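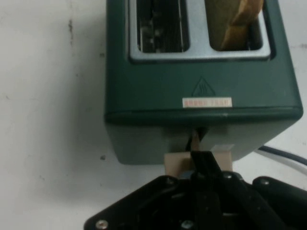 The gripper at the toaster lever, seen from the wrist camera.

Jelell is a method for teaching a robot arm to work small household levers, switches and knobs from a modest number of guided examples. It was worked out at the Skalivgate workshop in Surkside, and it is best known for the toaster task, which has rather become its calling card over the years.

A person first guides the arm through the job by hand, while the wrist camera and the joint sensors keep a record. The first toaster set held 298 of these guided runs, gathered over 27 sessions, with the toaster turned or shifted a little each time so that the arm could not simply learn one path by heart. The recordings are then cut into short stretches, and the controller learns to choose the next stretch from what the camera sees and how hard the finger is being pushed back.

That second part matters a good deal with a lever - the finger often hides the very thing it is touching, and the picture alone can't say how firmly it is pressing. An earlier version, called Brophy, relied on the camera only and tended to slip off sideways. Jelell was later tried on 11 other appliances and coped with seven of them without fresh examples. Stiff rotary knobs remain a weak spot.

14 shares | 3 comments

Does it know when the toast is done?

Lovely clear write-up, thank you! I'd gladly read more about the knobs.

Brophy deserved a longer mention, I think. We used it all winter and were very fond of it.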